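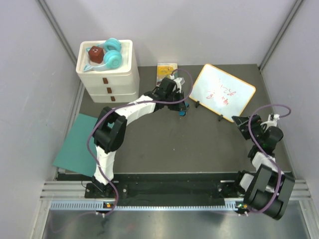 Passei a manhã agarrada às notícias da greve dos ferries em Cunimel e não fiz mais nada de jeito. Às nove diziam que havia acordo, às dez já não havia, e ao meio-dia o sindicato desmentia as duas coisas! Ouvi o noticiário em voz alta, com a janela aberta e a rua inteira a ouvir comigo, porque os auscultadores turquesa estão no tabuleiro de cima do gaveteiro branco e eu só me lembro deles quando já estou sentada. Ao menos percebi que o barco das 29 travessias por semana continua parado e que em Allar já falta fruta.

Almocei tarde, sopa de ontem, e telefonei à Noeline Tautahi para saber se ela sempre vem em maio.

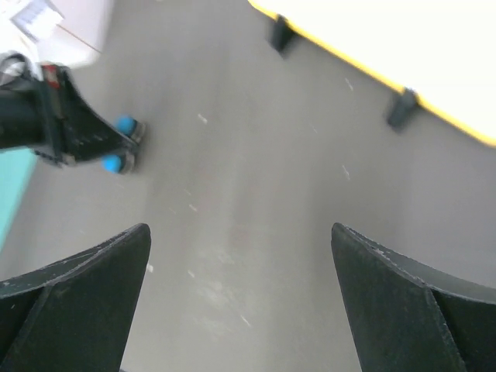 A Noeline diz que vem nem que seja a nado, e que em Allar toda a gente culpa a companhia, até os que em janeiro culpavam o governo. Contou também que ficaram uns 40 carros na fila do cais -- o primo dela dormiu lá dentro do dele, coitado, com o cão.
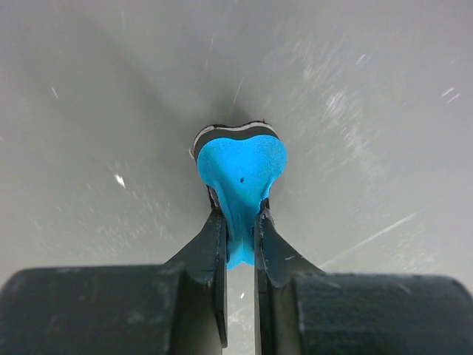
## Mais à noite

Saiu o comunicado, finalmente. Duas páginas, e li-as duas vezes (a segunda de lápis na mão). Prometem serviços mínimos, mas não dizem a partir de quando, e o Teodor Duda, que falou em nome dos maquinistas,
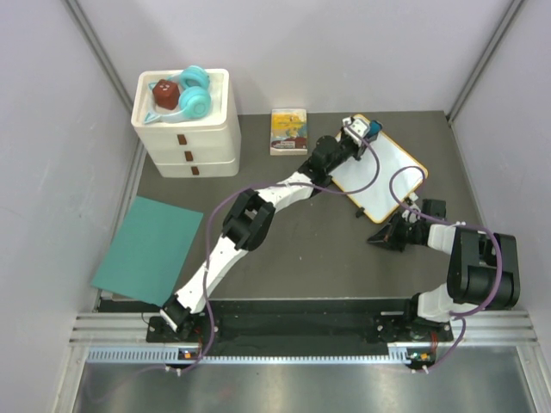 respondeu na rádio que sem data não há conversa. Concordo com ele, embora me custe pela Noeline. Amanhã cedo há nova reunião e eu já sei que vou acordar às seis para ouvir -- e depois ando o dia todo a bocejar. Não esquecer de pagar a água.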